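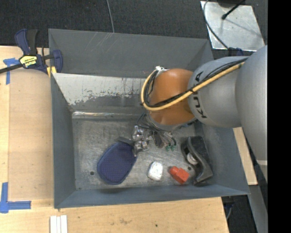 Figure 6.1 A bin-picking cell with four items on the bin floor. The bin is clamped in place, and the arm reaches in from one side.

Chapter 6
Gathering Examples

6.1 What this chapter covers

The previous chapter treated a grasp as a problem in geometry. Given the shape of an item and the shape of the gripper, we worked out where the contact should be and how the arm should approach. That method needs a good model of the item. In a bin of mixed goods there is often no model, or there is a model of the item as it was sold and not as it lies after being dropped on its side.

A learning system takes a different route. It is given many past attempts, each stored with what the sensors recorded, what the arm was told to do, and what came of it. From these it builds a rule for choosing the next grasp. The rule can be no better than the attempts behind it, and most of the time spent on such a project goes into making them.

This chapter is about that work. Section 6.2 sets out what one example contains. Section 6.3 deals with the choice and placing of items. Section 6.4 covers the cell itself and the parts of it that must stay fixed. Section 6.5 takes up labels. Later sections turn to the size of a collection, to splitting it for testing, and to collections made by more than one site.

You will need the coordinate frames from Chapter 3 and the gripper types from Chapter 4. No statistics beyond simple proportions are used until Section 6.7.

6.2 What counts as one example

We will use the word "attempt" for a single try at picking up an item. It begins when the arm leaves its waiting position and ends when the arm returns there, with or without an item. An example is the stored record of one attempt. It has four parts:

The view. One or more images of the bin, taken before the arm enters it.
The action. The gripper pose that was commanded, along with any settings such as suction level or finger width.
The outcome. Whether an item was held at the end of the lift.
The conditions. The cell number, the gripper, the item set, the lighting, and the software version.

Beginners tend to leave out the fourth part. A record with no conditions can still be used for training, but it can't be sorted later. Suppose a gripper pad is found to be worn. If the records say which pad was fitted, the affected attempts can be pulled out in a few minutes. If they don't, the whole collection is in doubt.

Failed attempts are examples too and must be kept. A system trained only on successes has no way to tell a poor grasp from a good one. Some teams delete failures to save storage and then have to run them again.

It is also useful to store images taken during the motion. Figure 6.1 is of this kind. A view with the arm in the bin is a poor input for choosing a grasp, since the arm hides part of what it is reaching for, but it helps a person who later has to decide why an attempt went wrong.

6.3 Choosing and placing the items

An item set is the group of objects used in one run of attempts. A good set makes the gripper deal with different surfaces and outlines. In Figure 6.1 the largest item is a blue oval with a woven mesh surface and a bound edge. The small white item beside it is rounded and shiny. A suction cup and a pair of fingers would each find one of these easier than the other, and a set made up of only one sort would hide the difference.

The running example in this chapter is the Plistside collection, which was made in a single cell with 17 items. Each run used a small group drawn from the 17, and a run lasted until the bin was empty or until 20 attempts had been made. The limit matters. Without it, one item wedged in a corner can fill a record with near copies of the same failure.

Placing deserves as much care as choosing. People who set items down by hand tend to space them out, turn labels upward, and avoid the walls. The result is a collection of easy cases. Three ways of placing are in common use:

Hand placing from a list. Positions are drawn at random beforehand and the operator follows them. It is slow, but each layout can be repeated.
Tipping. The items are put in a box and emptied into the bin. Layouts are varied and can't be repeated exactly.
Return by the arm. The arm drops each picked item back into the bin. No operator is needed, but items that are never picked are never moved except by accident.

The Plistside runs used tipping for the first half of the work and return by the arm for the rest. We will see in Section 6.7 that the two halves gave different rates of success on the same items.

6.4 The cell

Everything the system is not meant to learn about should be held still. If the bin shifts by a finger's width between runs, the stored poses no longer line up with the stored images, and the error will look like noise in the outcome.

Clamps are the usual remedy. Tape on the table is a cheap second check: mark the position of the bin when the cell is calibrated, and compare at the start of every session. Hoses and cables should be tied along the arm with enough slack for the wrist to turn. A hose that tugs at the wrist near the end of its travel will change the grasp in a way that no image records.

Wear should be left alone unless it affects the work. Scratches and chipped paint on a bin are part of the view, and a system that has only met clean metal may treat a scuff as the edge of an item. If a bin must be replaced partway through, give the new one its own number in the conditions.

6.5 Labels

The outcome of an attempt may be labeled by a sensor, by a person, or by both. Pressure in a suction line is quick to read but is fooled by porous surfaces. Finger width is fooled by thin items. A scale under the bin is reliable as long as the items are not too light and nothing else touches the bin.

In the Plistside collection every outcome was labeled by sensor, and 700 attempts were then checked by a person looking at the stored images. The two disagreed on 11 of them. Before reading on, write down what you would want to know about those 11 before deciding whether the sensor labels could be trusted for the rest. We return to them in Section 6.6.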